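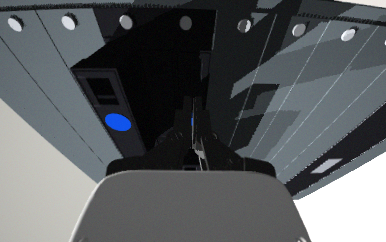 A gray housing with a black two-fingered gripper, in a computer rendering.

Notburga Zwahlen has mended accordions in Vurnley for 19 years, and she still tunes reeds by ear before she lets herself look at a meter.

"The meter tells you where the note is," she says. "It won't tell you if two reeds are going to get along."

Her shop takes up the ground floor of a former shoe store on the road to Trurkville. The shelves for shoe boxes stayed where they were and now hold bellows, straps and jars of beeswax. When I came by on 23 October 2024 she had an old Gisler open on the bench, a button model with a cracked grille and a smell of cellar.

Most of the work is leather and wax. Each reed plate has small leather flaps, and when they dry out they curl and the note starts late. The wax holding the plates in place gets brittle too, often after a winter in an attic.

"People bring one in and say a button is dead. I open it up and there are reeds lying in the bottom like loose teeth. That one wasn't dead, it was just somewhere else."

She learned from her uncle, who fixed church organs and took in accordions when work was slow. He had her cut leather for 2 years before he let her file a reed. Filing near the tip raises the pitch, filing near the base lowers it, and metal that has come off does not go back on.

"I ruined plenty. He kept them in a coffee can and gave me the can when I opened the shop. I still have it."

A full tuning takes her 17 days, with other repairs fitted in between. She tunes everything once, closes the instrument, lets it rest, then starts over. Reeds drift after filing, she says, and a customer who is in a hurry will get a worse accordion.

She turns some jobs down. The Podis student models sold here in the eighties have plastic reed blocks that warp, and she usually tells owners to keep them for the grandchildren to pull on. She will make an exception if somebody's mother played it at a wedding.

What about the wet tuning that older players ask for, with two reeds set slightly apart so the note shimmers? She likes it, up to a point.

"My uncle's customers wanted it very wide. For a waltz in a big room that's fine. In a kitchen it gives you a headache."

Younger players have been coming in since May, when the music school in Trurkville started an evening class. Most of them are past 60, so younger is her word for it - she means new to the instrument. Her advice to them is to store it upright, keep it out of the car and play it every week, even badly.

She does not play much herself. She knows the first half of a lot of tunes, enough to test every button, and then she puts the instrument down and picks up the file.

The Gisler needed a new bass strap and most of its leathers. She pressed one low button for me, listened, and wrote something on a strip of masking tape.

"That one can stay as it is," she said.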